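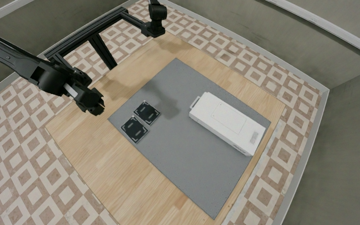
2019年2月27日
文／Bilal Haddad

归属感能打几分

Horkstead的Rezende街教会去年拿到了八十八分。满分是一百。分数印在门厅的一张证书上，装了框，挂在奉献箱旁边，落款是Willness，一家替宗教团体做“社群健康评估”的咨询公司。证书上还有一句话：“这里的人感到自己属于这里。”

我第一次看到它的时候，礼拜刚散，门厅里挤满了穿外套的人。我问身边一位正在给孙子找手套的老太太，知不知道这八十八分是怎么来的。她看了看证书，说大概是上次那张表。哪张表？她想不起来了，只记得问题很多，字很小，填到后面她把笔借给了别人，就没再填下去。

我后来拿到了那张表。一共四页，题目大多是这样的：“我在这里感到被接纳”，从“非常不同意”到“非常同意”，圈一个数字。“我遇到困难时，知道可以找谁。”“我的声音在这里被听见。”最后一页问你过去一个月来过几次，以及是否愿意向朋友推荐这间教会。最后这个问题我在酒店退房后的邮件里见过，在牙医诊所的短信里也见过。

Willness把这套东西叫做Itance。宣传册里说，Itance能让会众“看见自己”，能帮带领者“在数据的光照下牧养”。我读过不少神学书，也读过不少公司宣传册，能把两种腔调缝得这么严实的不多见。

需要先说清楚，我并不反对会众填问卷。我自己成长的那座清真寺有过一阵子停车大战，最后就是靠一张手写的登记表解决的：谁家几辆车，几点来，几点走。那张表问的是可以数的东西，数出来之后也真的派上了用场。Itance问的东西不太一样。它问一个人在一群人中间是什么感觉，再把所有人的感觉加起来除以人数，得出一个可以装框的数字。

谁填了，谁没填

Rezende街教会收回了二百五十一份问卷。这个数目听上去不少，报告的第一页也用大号字印着。我问教会行政，那段时间登记在册的会友有多少，她说名册已经很久没有清理，上面有搬走的，有去世的，也有只在婚礼上出现过的，没法给我一个可靠的数字。于是这二百五十一份究竟代表全体会众的多大一块，谁也说不上来，报告里也没写。

更要紧的是问卷怎么发的。表是在礼拜结束后发的，当场填，当场收。能填的是那些来了、并且散会以后还愿意坐下来的人。赶公交的走了，带着哭闹孩子的走了，值夜班的根本没来。已经不再来的人，按定义就不在场。

你去一家餐馆，向正在吃甜点的客人打听饭菜好不好，得到的答案多半不坏。拿这个答案来证明街上的人都爱这家餐馆，就说不过去了。Willness的报告没有把话说到这一步，可是证书说了。“这里的人感到自己属于这里”，这句话里的“人”字，装进了很多没有开口的人。

我把这个疑问写信寄给了Willness。回信很客气，说Itance“旨在开启对话，不宜被理解为统计意义上的普查”。这个说法我接受。只是对话一旦开启，为什么结尾是一张证书，信里没有解释。我又问评分的权重怎么定，四页题目里哪一页更要紧，对方说属于公司的专有方法。

一间教会要知道自己的会众过得好不好，得相信一个不能看的公式，这件事让我觉得别扭。会众里有一位退休的中学数学老师，他也觉得别扭。他自己拿计算器把原始数据按最简单的平均法算过一遍，得出的结果比八十八低。低多少他不肯让我写，他说不想让人觉得他在拆台。
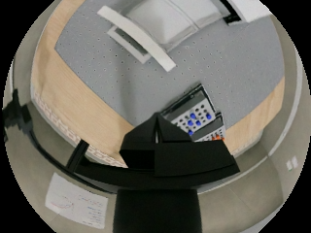

Bragança女士的名单

Kelly Bragança在Rezende街教会管探访，没有薪水，也没有正式头衔。她有一个硬皮本子，里面记着人名。某某，膝盖手术后还没来。某某夫妇，换了教会，打过电话，不要再打。某某，丈夫走了，晚上最难熬，九点以后可以打给她。

我问她怎么看那八十八分。她正在给茶壶灌水，等水满了才说：“挺好的分数。”然后又说：“我本子上的人没有一个填过。”

她说话时没有什么火气。她对Willness来的那两位顾问印象不错，年轻，有礼貌，会帮忙搬椅子。他们在教会待了一个下午，做了一场带茶点的汇报，屏幕上有彩色的圆环图。汇报里有一条建议，说应当“为边缘成员建立系统化的关怀触点”。Bragança女士举手问，关怀触点是什么。顾问说，比如打电话。

她告诉我，那天她回家以后照常打了电话。

我不想把她写成一个圣徒。她的办法毛病很多。本子只有一个，字迹只有她自己认得全，她要是病上一个月，整套探访就停了。她有她偏爱的人，也有她忍不了的人，有一位会友向我抱怨说，自己住院那阵子没接到过一通电话，因为几年前在义卖会上和她吵过一架。按个人喜恶分配的关怀会漏掉人，这一点上，支持用系统的人说得对，我也没有现成的反驳。

问题在于，Itance漏掉的恰好也是这些人，还给了一个让人安心的分数。本子至少会留下空白。她翻给我看过其中一页，有个名字后面只画了一个问号，画了两年。

买的究竟是什么

评估收费不低。具体数额教会请我不要写，我只能说，它比教会同一时期花在接送行动不便会友上的钱要多。理事会通过这笔开支时争论并不激烈。一位理事对我说，大家那时候都很累，人数在往下走，屋顶在漏，有人递过来一样东西，说能告诉你们哪里出了毛病，你很难说不要。

这句话我反复想过。宗教团体请外人来看病不是新鲜事，过去请的是巡回的布道家、教区的视察员、远方来的拉比或者学者。那些人也会看错，也有收了钱说好话的。可是他们看错了会留下一个名字，会众可以骂他，可以不再请他，也可以多年以后承认他当时说得有道理。一个分数没有这样的去处。你没法同八十八争论，也没法在走廊里拦住它，问它那天为什么那样说。

支持者还有一个论点，说没有数字，带领者只能凭感觉，而感觉总是偏向那些嗓门大、坐前排、捐款多的人。这个论点是认真的，值得认真回答。匿名问卷确实能让平时不说话的人说上一句。Rezende街的问卷末尾有一栏空白，供人自由书写，我读到了其中一部分，名字都隐去了。有人写圣诗的调起得太高。有人写停车场的灯坏了很久。有人写：“我坐在左边靠后的位置，坐了一年，没有人问过我叫什么。”

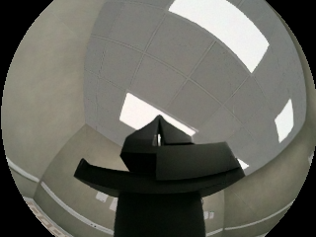 最后那一句没有进入评分，因为空白栏不计分。它收在报告附录里，排在停车场的灯后面，字号比正文小。灯后来修好了。至于那位坐在左边靠后的人，我问了好几位理事，他们都记得读到过这句话，也都说读的时候心里不好受。有人提议过礼拜后安排一个人专门到后排去打招呼，排了班，排到五月就没有人接着排了。

我在那里参加了几次礼拜，有意坐在左边靠后。头一次，没有人跟我说话。第二次，一个男人把诗歌本递给我，朝我点了点头，翻到了错的那一页。第三次Bragança女士走过来，问我是不是从Willness来的。我说不是，她好像松了一口气，接着问我吃饭了没有。

这点见闻当然什么也证明不了。三次礼拜，一个外人，还是个带着笔记本的外人。要是我拿它给这间教会打分，那比Itance还要不讲理。我在那里也见过很好的东西：有人替一位手抖的老先生端杯子，做得很自然，旁边的人连看都没看一眼。问卷里没有哪一题问得到这个，我也想不出该怎么出题。

明年还做不做

Willness建议每年复评一次，这样可以“追踪趋势”。复评有折扣，连续签约折扣更大。我问教会行政，要是明年分数掉下来，证书还挂不挂。她笑了，说没想过。过了一会儿她又说，掉下来的那一张应该不会装框。

附近已经有别的团体在打听。一间规模小得多的会堂派人来看过门厅里的证书，问了价钱，也问能不能只做一半的题目。Willness那边的答复是可以做“精简版”，分数照给，只是不能同完整版的分数比较。那位来打听的人后来跟我说，他们还在考虑，主要是想申请一笔修缮补助，表格上有一栏要填“社群参与的证据”，别人都有数字，他们没有。

这大概是整件事里我最不容易反驳的一个理由。要钱的地方要数字，给数字的地方要钱，夹在中间的会众只好填表。那位退休的数学老师提过一个便宜的法子：把名册清理一遍，该打的电话打完，看看究竟还剩下多少人，哪些人想要人去看望，哪些人只想安静。这件事不用请顾问，只要有人肯花上几个月的晚上。理事会说这个提议很好，会列入议程。

我离开之前又去门厅看了一眼。证书还挂在原处，下面的桌上多了一张手写的纸，征求下个季度开车接送的人。纸上画了几行横线，第一行已经写了名字，是Kelly Bragança，后面的几行还空着，笔用一截毛线拴在桌腿上。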